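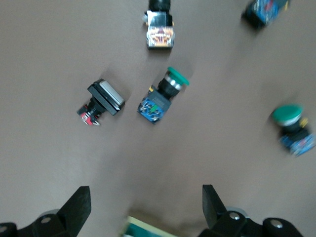 Push buttons and contact blocks: your questions

Last updated 2023-01-22

We get a lot of mail about the buttons, and we do enjoy it, but the same dozen things come up so often that Emil Prantl finally sat down and wrote out his answers. If you've just brought home a mixed bag from the Brarel counter and tipped it out on the table, start with the first one and keep going as long as you like.

I have a pile of loose switches. How do I tell what each one is?

Turn it around and look at the back before you look at the front. The cap is what catches your eye (everybody picks up the green mushroom head first, we do too), but the contact block tells you what the button will do in your circuit. Look for NO or NC printed near the terminals, or for small numbers. On many blocks, terminals ending in 3 and 4 are a normally open contact, and those ending in 1 and 2 are normally closed. If the print has rubbed off, a meter set to continuity will sort it out in a few seconds: press, release, and see when it beeps.

Does the color of the contact block mean anything?

Sometimes! Some makers use one color for normally open and another for normally closed, and some pick a color for the whole range and leave it at that. You'll find red blocks and blue blocks side by side in our mixed bags, and we'd ask you to please not wire by color alone. Test each one.

And the color of the cap?

That's a little more settled, at least by custom. Red is for stop and emergency, green is for start, and white and the other neutral shades are for more general jobs. For a model railroad or an escape room you can please yourself, of course. For a machine that can hurt somebody, follow the rules that apply where you live and get someone qualified to look it over.

Can I use a green mushroom head as an emergency stop?

No, please don't. A proper emergency stop is red, stays down once it has been hit, and has to be released on purpose. A green mushroom is a lovely big target for a start button or for somebody wearing gloves, and that's where we'd use it.

What size hole do I need?

Measure the threaded barrel, the part just behind the bezel, and then drill to the size the maker gives for that barrel. Our larger buttons want a 30 mm hole. Don't go by the bezel, especially with the square ones, which hide a round barrel behind a square face and have fooled Maximiliano Montes more than once. Check the room behind the panel as well. The block sticks out further than people expect, and the wires need space to bend.

My square button keeps turning in the panel. What did I do wrong?

Probably nothing much. Loosen the ring, see whether there's a little rib or notch on the barrel that should be sitting in a matching cutout, line the face up with something straight and tighten again by hand. If your hole is plain and round, a thin rubber washer behind the bezel helps a good deal.

How do I take the block off the button?

It depends on the family. Some have a small lever you push to one side, some want a flat screwdriver under a catch, and a few are held with screws. Work over a tray. If it doesn't move with gentle pressure, stop and look for the catch you've missed, and write to us with a picture if you're stuck.

Will a block from one maker fit a button from another?

Seldom, and we say this with some sadness, having a drawer of about 355 blocks without partners. Two that look like twins can be off by a hair at the latch. Keep the pairs together when you take things apart. A bit of masking tape is fine.

How should I clean old ones?

A dry brush first, then a barely damp cloth on the cap and bezel, with everything disconnected. Keep water and oil away from the contacts. If a button feels sticky after that, or the contact comes and goes on the meter, use it for practice and put a good one in your project.

Can I buy just one?

Yes, gladly. Single buttons are sold at the counter, and the bags are there for people who like a rummage. For bigger quantities, ask for Beat Gasser, who keeps the list for the Divgate storeroom. Since the July delivery he has had 3000 buttons to go through, so give him a few days to answer.

Do you take returns?

If it's unwired and still has its block, bring it back within 30 days and choose something else. Mixed bags can't be returned, but Rupert Hollenstein is usually willing to talk about a swap if you catch him before lunch.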